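Chapter 4
Keeping Soil Where It Is

Topsoil is slow to make and quick to lose. One heavy storm on a bare slope can strip what took centuries to build. This chapter looks at how that happens and what growers do to slow it down.
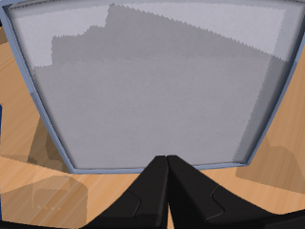 Stojan Trajkovski

Start with rain. A drop hits bare ground hard, breaks up the crumbs, throws fine bits sideways. The fines clog the pores. Water can't soak in so it runs – and once it runs it carries. First a thin sheet over the whole paddock, then little channels called rills, then gullies too deep to plough across.

Slope matters. So does length of slope, and so does cover. Cover is the one a farmer can change by next season.

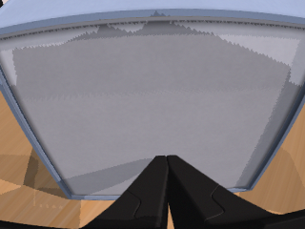 Take the Whitcombe block, which we'll come back to in section 4.3. Hill country, clay loam, 790 mm of rain a year, most of it over winter. Stubble used to be burnt every autumn. Gullies by the third year, and the creek ran brown well past Jarnville. Now the stubble stays and the rows follow the contour. Less runoff, althuogh the steep corner still gives trouble.

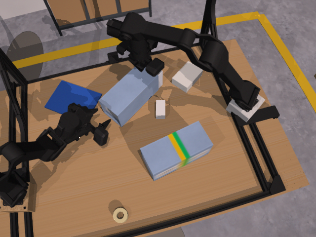 Wind is the other half. Dry, loose, flat ground is worst. Sand grains hop along and knock finer dust into the air, and the dust can travel 1000 km. Tree belts help, but only downwind and only for a certain distance (see 4.5).

Key terms: rill, gully, sheet erosion, contour, windbreak, stubble. Learn these before you you start section 4.1.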